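# Chapter 4: Surfaces, Rooms, and the Way Sound Behaves at Home

If you have ever moved into a new place and stood in it before the furniture came, you already know a good deal of what this chapter has to teach. You clapped, or laughed, or called to somebody down the hall, and your own voice came back to you thin and bright and a little bit strange. A week later, with the boxes unpacked and the curtains up, the strangeness had gone, and you probably never thought about it again. I would like you to think about it again now, and to keep thinking about it for a good many pages (bring a cup of something).

In Chapter 3 we followed a sound from its source to the ear along a straight line, as though there were no walls at all. That was a useful way to begin, but very few of us live in open fields. Indoors, most of what we hear has touched something on its way to us. Some of it has touched the ceiling, then the floor, then the back of a door, and it has lost a little of itself each time. How much it loses depends on what it met.

Bedrooms are the friendliest rooms in the house in this respect, and we will begin with them. A mattress is thick, soft, and full of small spaces where moving air can wear itself out, and the bedding on top helps with the higher notes. Carpets do the same kind of work, though a thin carpet does much less for low sounds than people expect. When my students at the Huvberg evening school were asked to record themselves reading a page of a novel in every room they had, nearly all of them liked the bedroom best, and several went on to do their homework recordings there for the rest of the term.

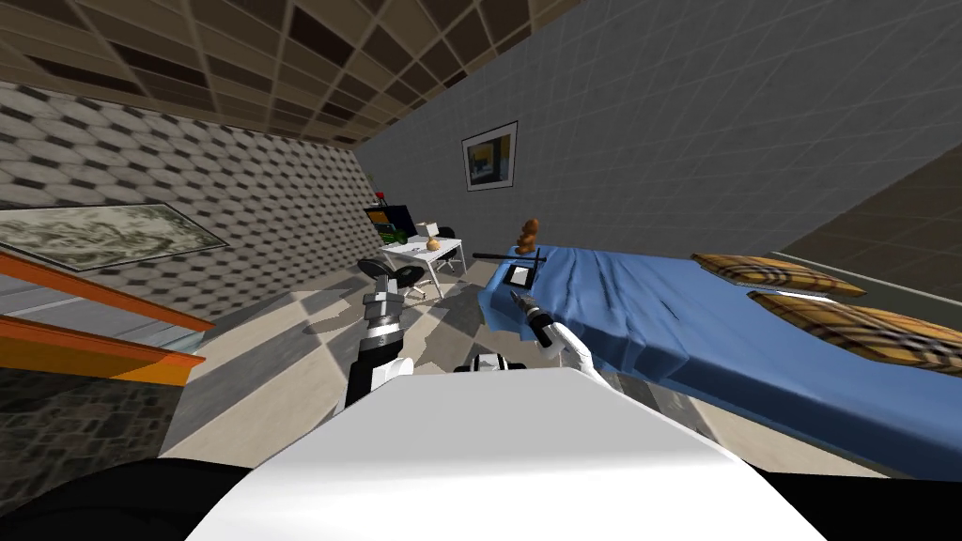
Nafula Mutiso wrote in the margin of an early draft of this chapter that I was being unfair to living rooms, and that a wall of books had always served her better than any mattress. She has a point, and I have left her note in my mind while writing Section 4.2. Books of uneven depth do two jobs at once: they soak up a bit of the sound, and they scatter much of the rest, so that it comes back to you in small pieces from many directions and the ear does not take it for an echo.

Let us put some plain words to all this. When sound meets a surface, part of it is **reflected**, part is **absorbed**, and part is **transmitted** through to the other side, where your neighbor may have opinions about it. The share that is absorbed is called the **absorption coefficient** of the surface, and it runs from zero (everything else happens) up to one (the surface keeps it all, or lets it out and never sends it back, as an open window does). You will meet a table of these values in Section 4.3. Please don't learn it by heart! It is much better to knock on things, hum at them, and guess before you look.

At the other end of the scale from the bed is hard, glazed tile. A tiled wall gives back almost all of the sound that reaches it, and gives it back quickly, which explains why so many people who would never sing in company will sing happily in the shower. The reflections pile up close behind the voice, fill in its gaps, and flatter it. The same wall is no help at all to a person trying to follow a conversation over running water, as we will see when we come to speech. 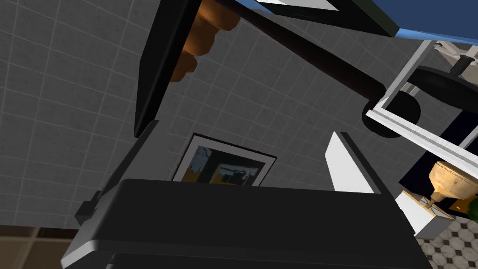 *Figure 4.2. Square wall tiles with light grout lines.*

Grout, by the way, makes very little difference. Readers often hope that the lines will break up the sound, but they are far too shallow and narrow to trouble any but the very highest notes.

## Before You Read On

Try the following at home, with a friend if you can find a patient one.

1. Choose 2 rooms, one as soft as you can manage and one as hard.
2. Stand near the middle of each and clap once, sharply. Listen for what comes after the clap, and write down a few words for it.
3. Read the same short paragraph aloud in both rooms. Did you slow down in one of them? Many people do, without meaning to.
4. Carry a heavy blanket into the harder room, hang it over something safe, and clap again.

Keep your notes. We will use them in Section 4.4, where Mwangi Nyamweya's measurements from the old Cassim reading hall, taken before and after the drapes went up in July, are set out in full.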